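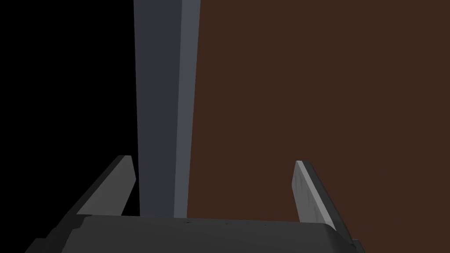
Tetsuya Kamata
24th March

Right, I've finally given up my car, so this is going to be a thread about buses. Mute me now if you need to.

1/ I live in Plunness and work in Orholm. By car it was a dull drive and a daily row over parking. By bus it's the 4, then a change at Ebrahimi Corner, then whatever turns up. I've done it for three weeks now and I've got opinions.

2/ The 4 is lovely. Goes past the allotments, the old brickworks, the good chip shop. Upstairs front seat if you get on before the school lot do. I read more this month than in the whole of last year (mostly thrillers, I'm not showing off).

3/ Ebrahimi Corner is not lovely. There's one shelter, it faces the wind, and the bench slopes so you slowly slide off it. I've started bringing a carrier bag to sit on, which gives a bit of grip. My mum would be proud.
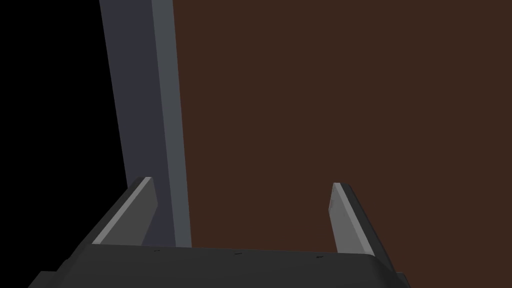 4/ The tickets! Zata do a weekly pass but you can only buy it in their app, and the app logs you out every time your phone locks. The driver can't sell you one. The driver is as fed up about this as you are — we've had a good moan about it.

5/ Things I miss about the car: singing. Big shops. Keeping an umbrella in the boot and forgetting I own it. I left my good one on the 4 on Tuesday and I'm still hoping it gets handed in at the depot.

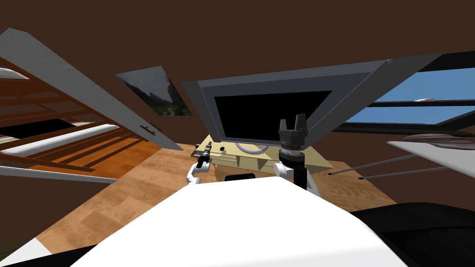 I should say the money side has worked out better than I expected, even with the odd taxi home when I've missed the last connection. The insurance alone was making me wince every year.

New timetable starts in April and they're moving the early one five minutes earlier, so I'll either have to learn to get up or start jogging to the stop. It'll be the jogging.

If anyone from Plunness knows a better way than changing at the Corner, please tell me. I've heard you can walk through by the canal and pick up the 2, but is that path any good when it's been raining?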